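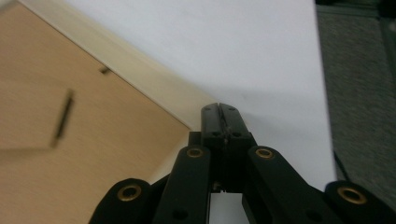
# Hand-held gripper, unit 4: setup and upkeep notes

12 comments · 3 shares

Read this before you trust any recording made with unit 4. The Mulano kit sheet says the linkage is "maintenance free". I don't believe it, and neither should you.

## What's covered

One black hand-held gripper with a central jaw block and paired link arms, each arm ending in a brass-coloured ring. The other units at Sestetwood were built from a later batch, so don't copy these settings across.

## Before a session

- Close the jaws and look down the seam between the two halves. If you see daylight at the top, stop and re-seat them.
- Work each link arm sideways with a fingertip. A little play at the rings is normal. Clicking isn't.
- Check the screws in their recesses by hand with the short driver. No power tools — the last stripped thread took all of Wednesday to sort out.
- Wipe the inside of the linkage with a dry cloth. No spray lubricant, whatever the forum says.

## Service interval

The kit sheet claims 2000 open-close cycles between checks. Nothing in it says how that number was reached. We check at 289, the count at which the right side first went stiff on us. One failure is thin evidence, but it's ours.

## Data

The folder `bandby_panels` holds 276 clips recorded with this unit. Fast wrist turns blur badly, wood grain and panel slots especially, and the labels don't flag it. Anyone quoting a success rate from this set should say how they treated blurred clips.

## Known problems

- Grip width drifts after a re-seat. Recalibrate with the Tapia script, then measure with calipers anyway. The script prints "OK" with the jaws half open.
- Left and right arms don't always feel equally free. Cause unknown. The "worn ring" theory in the comments may be right, but swapping the rings changed nothing I could measure.

Last revised September.

Share · 12 comments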